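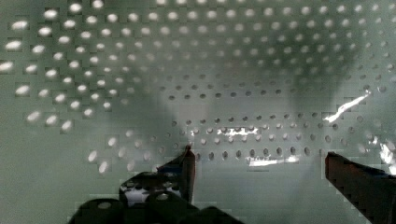 According to Augustina Frimpong, the arm stopped short of a perforated panel three times in one shift, and each time the log gave a different distance for the same pose. Faults of this type are recorded as code 62, range mismatch. Glare and open holes are the usual causes on perforated sheet metal.

7.4 Clearing code 62 near a perforated panel

CAUTION: The fingers can close without warning when the fault is reset. Keep hands out of the gripper until step 6 is complete.

1. Press Hold on the Nartey pendant. Do not use Reset yet.
2. Switch to manual mode and set the speed limit to 15 mm/s.
3. Back the wrist straight away from the panel until both fingertips are clear. Do not rotate the wrist during this move.
4. Open the live wrist view and look for bright streaks on the metal or light coming through the holes.
5. Dim or shade the light source, front or back, and wait for the view to settle.
6. Press Reset. The fingers move to the home opening.
7. Run Range Check 2 at a distance of 500 mm.

Note: Range Check 2 needs Kumov firmware from June or later. Older versions skip the check and report a pass.

If the code comes back, lock out the arm – main switch, then air supply – and inspect the wrist camera window for scratches. Replacement is covered in 7.6.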